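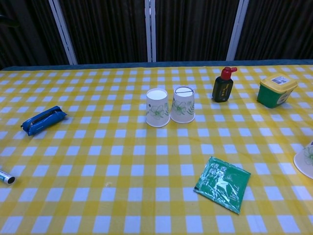
Fig. 1. Mesa de prácticas: vasos de papel boca abajo, un estuche azul y otros objetos pequeños.

Tema 5. ¿Recogen ya la mesa?

Respuesta corta: a ratos. Respuesta de examen: depende de quién haya puesto la mesa.

Un vaso de papel pesa poquísimo y se aplasta con nada. Si está boca abajo hay que cogerlo, girarlo y decidir dónde va; un niño lo resuelve sin dejar de hablar. Dos vasos casi pegados son otro problema: la pinza necesita sitio para los dedos y el hueco no aparece por pedirlo con educación.

Los sobres planos son peores. Traed pensado cómo levantaríais uno del mantel sin uñas.

Melina Bakalis distingue entre «saber hacerlo» y «hacerlo 1000 veces sin que nadie mire». El folleto de Proltden se ocupa de lo primero, con música.

Para el próximo día: leed el capítulo 3 de Hosoda y escribid 2 páginas sobre una tarea de vuestra cocina que no delegaríais. Fregar no vale, que lo pone todo el mundo.

Archivado en: Apuntes > Robótica doméstica
Última actualización: 8/23/18
Contacto: Remedios Arrieta | © Aula Fluvum | Volver arriba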